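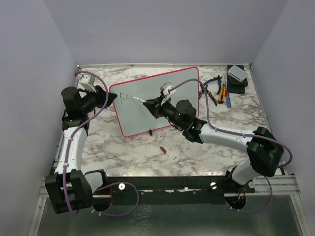
Sabina Šimek told me I'd come at the right time, the letters were only just starting to look like letters. For most of April, she said, anything with a curve in it had been a disaster, and the club had picked practice words by how few round bits they had.

Home | Trips | Workshops | Archive

Reading time: 3 minutes

So that was my welcome to the open evening of the Firkley student robotics club in Sustitz, and I hadn't even taken my coat off! I'd driven over with a friend from Hurken after work, got lost twice by the old brickyard, and walked in at ten past six to find everybody already crowded around the writing project.

It's a simple idea on paper. Two arms, one marker, one little whiteboard with a red border, and the job is to write a visitor's name. When I got to the table it had done a "Ke" and the right arm had the marker against the board, ready for whatever came next (my money was on Kevin, my friend said Keira). The left arm had its gripper pointed at the edge of the board with nothing in it. I asked what that one was for and got three different answers from three students, all talking at once. The version I understood best is that it's meant to steady the board when it slides, and they're still arguing over when it should grab and when it should keep out of the way.

I liked how ordinary the table was. Pliers, cutters, a screwdriver and a utility knife were lying at the back by a couple of black boxes, the way they would be in my own garage. The purple cable looping along the left arm is held with zip ties, and a student with very inky hands told me cable routing ate up more of the winter than the programming did. I believe it.

They teach the thing by guiding it through the motion over and over. For the name project they'd recorded 635 tries, and they keep a paper list of them in a ring binder - the misses too, with remarks in the margin. I spent far too long reading that binder. "Pressed too hard." "Pressed too hard again." "Cap still on." Somebody had drawn a small skull next to that one.

The club has 38 members this year, and they meet in what used to be the Hrubý print shop, so there's still a faint smell of ink on the stairs (or I imagined it, my friend smelled nothing). A session can run up to 2 hours and usually goes over. The younger ones start on wheeled kits in the front room and move to the arms once they can explain the stop button to somebody else, which seemed a very sensible test to me. I had a go at explaining it and left out a step.

Next up is the regional student meet, where the table has to write names called out by the judges. Sabina wants lowercase "g" sorted before then. She drew one for me on the back of a flyer to show where the arm gets confused, and I have to say mine aren't much better.

Parking is in the yard behind the building, go in by the green door and up one flight. Coffee was good, the poppy seed cake was gone by seven. We stayed until they started stacking chairs and then sat in the car for a while still guessing at that name.

Contact | Copyright, all rights reserved | Back to top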